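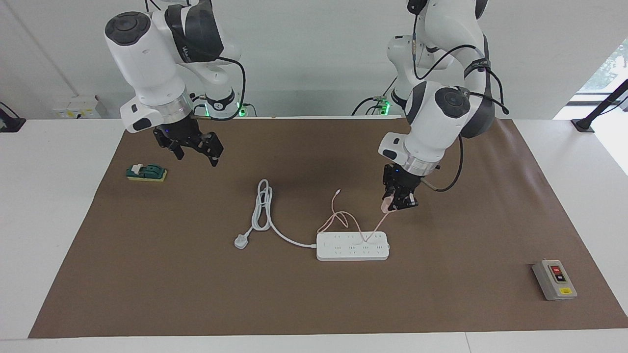
Brown paper on a white table.

Report of the Spring Visit to the Farow Paper Mill, Flostside

Members of the Holovko Society for Paper and Print visited the Farow mill on a Saturday in March. The party was received at the gatehouse by the mill manager, Jonatan Myklebust, and divided into two groups for the tour. The Society was represented by its secretary, Saskia Nepia, who has prepared this report for members unable to attend.

Paper has been made at Flostside since 1662, when a former grain mill on the river was fitted with stampers for pulping linen rags. None of the original equipment remains, but the stone channel that fed the first wheel can still be followed along the north side of the yard. It is dry for most of the year and was partly cleared of silt last summer.

The mill now produces wrapping and packing grades only. White writing paper was given up when the last rag contract ended, and the present output is made from a mixture of softwood pulp and recovered board. Mr. Myklebust explained that the proportion is adjusted according to the strength the customer requires. Long softwood fibers resist tearing, while recovered material costs less and takes a fold more readily. Members were invited to tear samples in both directions and to note the difference between the grain and the cross grain.

The first group began in the pulping hall, where bales are broken up in water and screened for staples, tape and grit. Noise levels here made questions difficult, and the guide's remarks were given in the corridor afterward. The second group began in the finishing room and saw reels being slit to width. Each full reel weighs 1410 kilograms and is moved by overhead crane. The groups changed places after the midday break.

Stefaniia Ivanyshyn gave a talk in the old counting house on the mill's ledgers. Of particular interest were the entries for rag purchases, which record the color, the condition and the town of origin of each load. Several pages have suffered from iron gall ink, and 3 volumes are at present withheld from readers until they can be treated. Members wishing to consult the others should write to the archive well in advance.

A discussion followed on the storage of brown paper in private collections. Dagim Mersha advised against using it as a lining for drawers that hold prints or photographs, as common wrapping grades may contain acid that stains adjoining sheets. Hryhorii Kovalchuk asked whether Farow intended to make an archival grade. Mr. Myklebust replied that a trial had been considered - the demand was thought too small at present.

The Society records its thanks to the mill for its hospitality. Sample sheets may be collected from the secretary at the next meeting. Members who borrowed ear protectors are asked to return them to the gatehouse by mail.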